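Carnet d'atelier : le bras gauche s'arrête en plein mouvement

12 septembre 2018, par Nkechi Garba

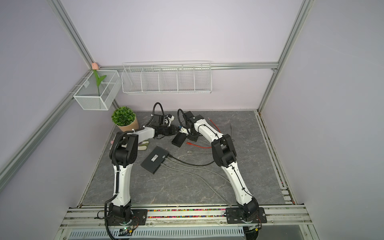
Je reprends depuis le début, parce que j'ai raconté cette histoire trois fois dans le couloir et que je l'ai racontée un peu différemment à chaque fois. Oluwaseun, si tu lis ça avant de revenir, installe-toi, c'est long, mais tu m'as dit toi-même que mes notes du mois dernier tenaient sur un timbre-poste !

Donc : la tâche des câbles, sur la cellule Vesberg à deux bras. On prend le câble, on présente la fiche devant le boîtier, l'autre pince maintient le boîtier, on branche, on débranche, on repose. Ça tournait gentiment depuis la semaine dernière. Au cycle 238, le bras gauche s'est arrêté net à mi-course, en l'air, pince fermée. Le bras droit, lui, a continué. C'est ce deuxième point qui m'embête, bien plus que le premier. Un bras qui se met en défaut, ça arrive, on acquitte, on cherche, on râle un peu. Un bras qui se met en défaut pendant que son voisin termine tranquillement sa trajectoire vers lui, c'est autre chose. Les deux pinces se sont touchées. Doucement, un petit clac de plastique, le boîtier a sauté et s'est retourné. Pas de casse. J'étais derrière le pupitre, les mains loin, et j'ai tapé sur l'arrêt d'urgence sans réfléchir.

Le message sur la console Mirkico : « perte de communication, axe 4, bras G ». Rien du tout côté droit, évidemment, puisque de son point de vue tout allait bien.

Première idée, la mauvaise : l'alimentation. J'y ai passé une bonne partie de la matinée. J'ai mesuré à vide, j'ai mesuré en mouvement, j'ai remplacé le bloc par celui de la réserve, et le défaut est revenu quand même. Je le note pour que personne ne recommence, l'alimentation est bonne. Le bloc d'origine est remonté, celui de réserve est retourné dans l'armoire avec son étiquette.

Deuxième idée : le paramètre de délai. Le chien de garde était réglé à 200 ms sur le bras gauche et à 500 ms sur le bras droit. Pourquoi cette différence ? Aucune trace dans le cahier. J'ai d'abord cru tenir le coupable, j'ai mis les deux à 500 pour voir, et j'ai eu quelques cycles sans incident, assez pour aller me faire un thé l'esprit léger. À mon retour, défaut. Même axe, même bras. Le délai trop court faisait apparaître la panne plus tôt, il ne la créait pas. J'ai remis 200 des deux côtés, je préfère qu'un bras se plaigne vite.

Troisième idée, la bonne je crois (je reste prudente, on en reparlera) : le faisceau du bras gauche, au passage du coude, sous la gaine annelée. J'ai coupé le courant, consigné la cellule, et j'ai plié et déplié le coude à la main en surveillant la continuité au multimètre. Coude ouvert, tout va bien. Coude replié comme dans la position de présentation, la valeur se met à danser, puis plus rien, puis ça revient. J'ai refait l'essai jusqu'à en avoir mal au poignet et c'est reproductible, toujours vers la même flexion. En faisant glisser la gaine j'ai trouvé un collier de serrage trop serré, placé juste avant l'articulation, et l'isolant dessous est marqué. Un fil est écrasé sans être coupé. Il fait contact quand il en a envie.

Le collier, c'est moi. Je l'ai posé en refaisant le cheminement, fin août, et j'étais très contente du résultat parce que c'était bien propre, bien plaqué. Trop plaqué. Un câble qui travaille a besoin de mou, je le répète à tous les stagiaires, et voilà ! J'ai desserré, reculé le point de fixation au milieu du segment, laissé une boucle plus généreuse au coude, et dérivé le fil abîmé par un conducteur de rechange en attendant le faisceau neuf. Commande passée chez Dedby cet après-midi, un exemplaire pour le bras gauche et un pour le stock.

J'en ai profité pour regarder le bras droit, où le cheminement date d'avant moi. Rien à signaler, continuité stable sur toute la course.

Reste la question de l'arrêt croisé, et là je voudrais vraiment qu'on s'y mette à deux. Normalement, quand un bras passe en défaut, le superviseur Etim envoie une demande d'arrêt à l'autre. J'ai relu le journal ligne par ligne. La demande est bien partie, mais elle est arrivée au bras droit 492 ms après le défaut du gauche. À la vitesse où on travaille, c'est largement le temps de finir un geste. Autrement dit on s'est reposés sur un message logiciel, qui passe dans la même file que tout le reste, pour une fonction qui devrait passer par un fil. L'arrêt d'urgence du pupitre est câblé, lui, et il a coupé les deux bras comme il faut, j'ai vérifié trois fois depuis.

Je sais bien ce qu'on s'était dit au montage : les bras sont légers, la vitesse est réduite, on verra plus tard. Plus tard, c'est maintenant. J'aurais pu avoir la main là-dedans pour redresser le boîtier, on l'a tous fait au moins une fois, moi la première, et je ne veux plus que ça se fasse. Tant que la liaison n'est pas refaite :

- personne n'entre la main dans la cellule bras sous tension, même pour remettre une fiche droite ;
- vitesse bridée au réglage lent sur les deux bras ;
- quelqu'un au pupitre pendant toute la durée des cycles, donc pas de série lancée avant le déjeuner ;
- tout défaut noté ici avec l'axe et le numéro de cycle.

Essai de fin de journée avec la réparation provisoire : plus de 200 cycles à vitesse lente, sans défaut. C'est encourageant, je n'en tire pas de conclusion, la panne d'origine avait mis 238 cycles à se montrer et la vitesse n'était pas la même.

À faire demain : ramener la sortie défaut de chaque contrôleur sur la chaîne d'arrêt (Oluwaseun Babalola, tu avais dessiné un schéma dans le cahier vert, je ne retrouve pas le cahier vert). Provoquer un défaut volontaire sur chaque bras et mesurer le temps d'arrêt de l'autre. Retrouver qui a mis 500 à droite, sans faire d'histoires, juste pour comprendre. Et repasser sur tous les colliers que j'ai posés fin août, il y en a aussi sur l'autre banc.

Le journal complet est dans le dossier partagé, sous la date du jour. J'ai gardé le collier dans une pochette sur mon bureau, si quelqu'un veut voir la marque.

Ce site utilise des cookies pour mesurer son audience. En poursuivant votre navigation, vous acceptez leur utilisation. Accepter | Paramétrer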